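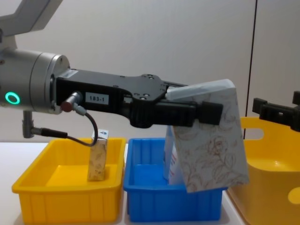

Sorting and Packing Room: Gallery

The Vindum Household Goods Store receives donated and surplus items throughout the year and prepares them for distribution to families moving into a first home. The pages of this gallery record the work of the sorting and packing room, which was reorganized in March under the direction of Heike Teuber.

Cartons in the blue bin

A tall box with a floral pattern of roses and leafy stems, outlined in reddish-brown on off-white. A second carton, white with blue and red printed markings, stands upright in the blue bin behind it.

How cartons are handled

Tall cartons are stored upright wherever their height allows, with the printed side facing outward. Boxes with decorative printing are kept apart from plain shipping cartons, as many households reuse them for letters, photographs or sewing supplies.

Bins are assigned by size of item and not by sender. Each bin is entered in the room register before it leaves for the shelves – the register currently holds 523 entries – and the entry is signed by the person who closed it.

About the room

The packing room is located on the ground floor of the Sandhu Building, Room 52, and is open to partner organizations by appointment. Requests for household sets should be addressed to Elsie Brunton. Offers of unused cartons and gift boxes are received by Benedikt Voß, who can also advise on suitable sizes.

Items that are incomplete or damaged cannot be accepted. Glassware should be wrapped individually and marked on two sides of the carton.

Gallery text: Elfriede Rothe. Page last revised 27th July.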